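Hamo 735 カーペット・布張り家具用リンサー

製品区分:業務用清掃機器/噴射吸引式洗浄機
製造:Hamo
国内取扱:Prakgate
用途:カーペット、布張り椅子、布製パーティションの洗浄およびすすぎ

概要

Hamo 735は、洗浄液を繊維に噴射し、直後に汚水を吸引回収する据置本体型のリンサーです。本体とハンドツールをホースで接続して使用します。床用ワンドは別売です。ホテルの客室、待合室、貸会議室など、営業時間外の限られた時間で作業を終える現場を想定しています。

型番の735は吸引モーターの定格消費電力(W)に由来します。噴射ポンプの消費電力は含みません。延長コードを使用する場合は、ポンプ分を加えた容量のものを選定してください。コードを巻いたまま通電しないでください。

主な仕様

電源:単相 100 V
吸引モーター定格消費電力:735 W
噴射圧力:200 kPa(固定)
運転音:65 dB(ハンドツール接続時、当社測定条件による)
ホース長:3 m
タンク構成:清水タンク、汚水タンク独立型
フロート弁:汚水タンク上部に内蔵
ポンプ形式:ダイヤフラム式
本体材質:ポリエチレン回転成形
保証期間:3年(モーターおよびポンプ。ホース、パッキン、ノズルチップは消耗品扱い)

噴射圧について

噴射圧は固定で、調整機構はありません。布張り家具の座面では、圧力を上げるとクッション材の内部まで洗浄液が入り、吸引で回収しきれない水分が残ります。残留水分は輪ジミや臭気の原因になります。本機の設定値は、表層のパイルと基布までの洗浄を目的としたものです。土足歩行部の固着汚れには、前処理剤とブラシを併用してください。

前処理の浸透時間は、使用する洗剤の表示に従います。前処理剤が乾き始めてから噴射すると、再溶解に余分な液量が必要になり、乾燥時間も延びます。一度に前処理する面積は、続けて吸引まで終えられる範囲にとどめてください。

ハンドツール

標準付属のハンドツールはAckroyd製です。吸込口の上面に透明の覗き窓があり、回収水の濁りを見ながら作業できます。濁りが残る間は、噴射と吸引を同じ列で繰り返します。濁りが取れた後は噴射を止め、吸引のみで同じ列を通してください。

ツールは手前に引く動作で使用します。押す動作では吸込口の前縁が浮き、回収率が下がります。丸みのある背もたれや肘の内側では、吸込口の全幅を当てようとせず、角を使って短い距離で引きます。パイピングや縫い目に沿う部分は、縫い目と平行に動かしてください。直交させると糸が吸込口に引っ掛かる場合があります。

使用できる洗剤

推奨洗剤はCiron リンス用中性タイプです。他社製品を使用する場合は、噴射吸引式に対応した低発泡のものに限ります。手洗い用やシャンプー用の洗剤はタンク内で泡が立ち、フロート弁が作動する前にモーター側へ泡が入るおそれがあります。

漂白剤、溶剤系洗剤、強酸性および強アルカリ性の薬剤は使用できません。ダイヤフラムとパッキンの劣化を早め、保証の対象外となります。希釈は清水タンクに水を入れた後、洗剤を加える順で行います。

作業前の確認

・洗濯表示または家具の取扱表示を確認する。水洗い不可の表示がある生地には使用しない。
・目立たない部分に洗浄液を少量つけ、白布で押さえて色移りの有無を見る。
・乾式掃除機で砂、毛髪、綿ぼこりを除去する。
・濃色のパイピングや別布の切り替えがある家具では、配色ごとに色落ち試験を行う。
・金属脚の家具をカーペット上に戻すときは、脚の下に保護シートを敷く。

最後の項目は作業後の錆移りに関するものです。塗装脚でも接地面の塗膜が擦り切れている場合があり、湿ったカーペットに触れると茶色の跡が残ります。保護シートはカーペットが完全に乾いてから外してください。

乾燥

乾燥時間は室温、湿度、繊維の種類、クッション材の厚みによって変わるため、標準値は設けていません。空調を運転し、送風機を床面と平行に当てる方法が有効です。座面クッションが取り外せる家具では、クッションを立てて両面に風を通します。取り外せない一体型の家具は、背と座面の境目に水分が残りやすいため、吸引のみの工程を追加してください。

淡色の生地では、乾燥の途中で汚れが表面に戻ることがあります。完全に乾いてから判定し、必要があれば洗剤を入れない清水で再度すすぎます。湿った状態での追加前処理は行わないでください。

日常の手入れ

使用後は両タンクを空にし、清水を噴射してポンプと配管内の洗剤を流します。汚水タンクは蓋を開けた状態で乾かします。フロート弁の籠に繊維くずが付着していると、満水前に吸引が止まることがあります。吸引力が落ちた場合は、モーターを疑う前に、蓋のパッキン、ホースの接続部、フロート弁の順に点検してください。

噴射が片寄る場合はノズルチップの詰まりです。チップを外してぬるま湯に浸し、柔らかいブラシで清掃します。針金や針は孔径が変わるため使用できません。冬期に暖房のない倉庫で保管するときは、ポンプ内の水を抜いてください。凍結による破損は保証の対象外です。

付属品

本体、ハンドツール(Ackroyd製)、ホース、計量カップ、予備パッキン、取扱説明書

別売品

床用ワンド、延長ホース、ノズルチップ、Ciron リンス用中性タイプ

延長ホースを接続すると吸引力が低下します。二本以上の連結には対応していません。

設置と保管

本体は水平な床に置いて運転します。階段や傾斜面では汚水タンクの水面が傾き、フロート弁が正しく作動しません。壁際の家具を洗浄するときは、壁紙への飛沫を避けるため、家具を壁から離してから噴射してください。 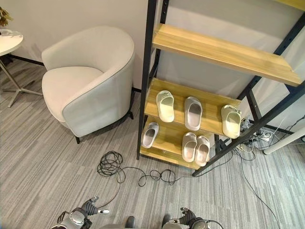 消耗品の注文および修理の受付は、Prakgateの各営業窓口で行っています。依頼の際は、本体背面の銘板に記載された製造番号をお知らせください。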